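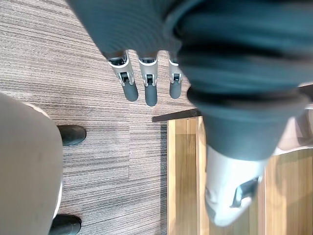 Marjorie Ellwood told her first-year students to start with the cuff, turn it back, and look at both sides before they said a word about the rest of the sweater. If they could explain why the cuff stretched and the hem of their shirt did not, she said, the rest of the course would be easy enough.

Chapter 12
Soft Goods in the Home: Ribbed Knits and Carpet

Chapter 11 dealt with woven cloth: sheets, curtains, table linen and most shirts. Woven cloth is made of two sets of yarn that cross at right angles, and it has little give unless the yarn itself is stretchy. In this chapter we turn to two kinds of soft goods that are built differently. The first is knitted fabric, with special attention to rib. The second is carpet. They are treated together because they are handled, worn and cleaned in the same rooms, and because both have a face and a back that need to be understood separately.

The sleeve at the head of the chapter is a dark teal-green ribbed knit with a thicker rolled band at the cuff. Keep it in mind as you read the first section. The carpet, with its fine streaks of brown, taupe, grey and beige, comes up again in the second.

How a rib is made

A knitted fabric is made of loops. Each loop is pulled through the one below it, and the columns of loops are called wales. The rows that run across are called courses. In plain knitting, every loop is pulled through in the same direction, so the face shows smooth V shapes and the back shows small bumps.

In a rib, some wales are knitted toward the front and the next ones toward the back. The fabric draws in on itself between them, like a folded fan. When you pull it sideways the folds open, and when you let go they close again. This is where the stretch comes from. It depends on the structure, so even a yarn with no elastic in it will make a rib that gives.

Ribs are named by the number of wales in each group. A 1 by 1 rib has one front wale and one back wale. A 2 by 2 rib has two of each and looks bolder. Wide ribs are common in heavy sweaters and narrow ones in undershirts and collars. The lines may run along the sleeve or across it, depending on how the pieces were cut or knitted — a point that often confuses beginners, who expect the lines to go up and down.

Cuffs and folds

A cuff may be knitted tighter than the sleeve, turned back on itself, or both. Turning it back doubles the thickness. It also puts the inside of the fabric on the outside, so loose ends must be finished neatly on both faces. Soft folds in the sleeve above the cuff are normal in a loose garment and are not a fault in the knitting.

The Neltside mill, whose sample books are used throughout this unit, kept a record of every cuff pattern it made. One of these, the Winero cuff, was knitted in a 2 by 2 rib, 12 courses deep, and then folded. A deeper version called the Nita was brought out one August for work sweaters. It had to be washed flat, as the weight of the wet cuff pulled the sleeve out of shape on a line.

Carpet

Most carpet has three parts. The pile is the part you walk on. The primary backing holds the pile in place, and a second backing is glued under it for strength. Pile may be left as loops or cut at the top. Looped pile wears well in halls and work rooms. Cut pile is softer but shows footprints and the marks of furniture.

A streaked or striped carpet is often chosen for a busy room. Several close shades side by side hide lint, dust and the dull paths that shoes leave behind. The lines also have a drawback. If two pieces are joined and the lines do not meet, the seam can be seen from the doorway. Fitters lay the pieces out dry first and slide them until the lines agree.

The Cropper sample is a looped carpet of this kind. You will need it for Activity 3. Lay it face down before you begin and find the direction of the rows on the back.

Before you go on

Read the care label of one knitted garment you own and copy down the fiber content. Then measure the cuff at rest and again when fully stretched, and write down both widths. You will use these numbers in the section on recovery, where the same test is repeated after 400 stretches.

Words to know: wale, course, rib, pile, primary backing, recovery

12.1 Yarn and Loop

Yarn for knitting is usually spun with less twist than yarn for weaving.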